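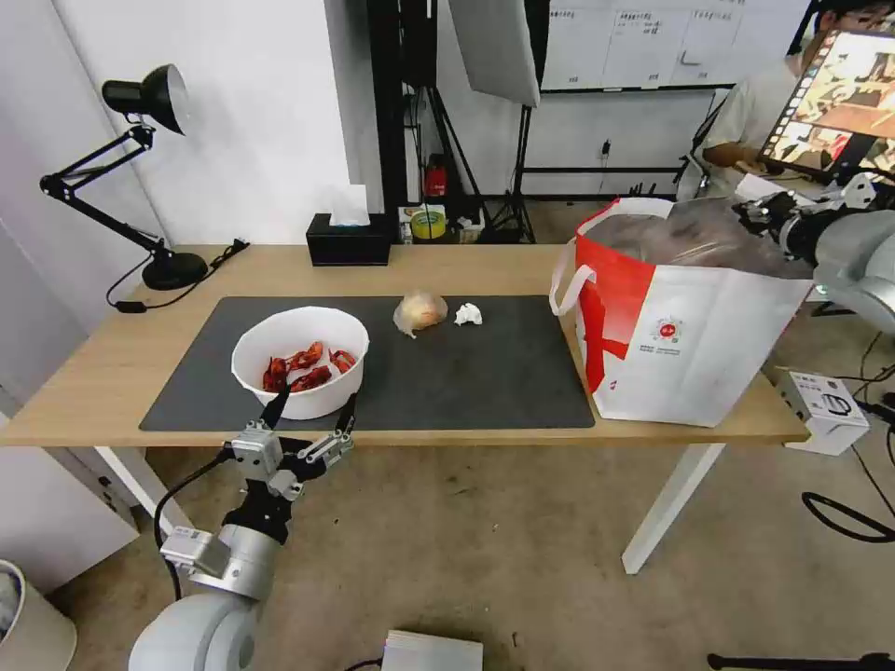
Hi Iker, second update on the Multness supper club, as promised, and it's a cheerful one!

We've now run six suppers out of the Wallero hall and the regulars keep bringing neighbours along (over 20 at the last one, so we had to borrow chairs from Aasen). Your grant has gone on hall hire, crockery and a decent second-hand fridge. The hob still trips the electrics if the urn's on, so I'd like to move 2 of the smaller budget lines into getting that looked at, if you're happy.
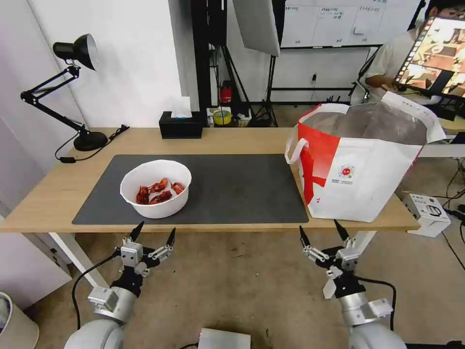
Menus have been the fun bit. People wanted food they'd never cook at home, so we've gone well beyond stew. Crayfish piled up in a white bowl, shells, claws and all, is the sort of thing I mean, and we'll want finger bowls on the shopping list for it. Bornanness have offered us bread at cost until December, which helps a lot.

Still to do: food hygiene course for five of us, and the spending sheet, which I'll send separately.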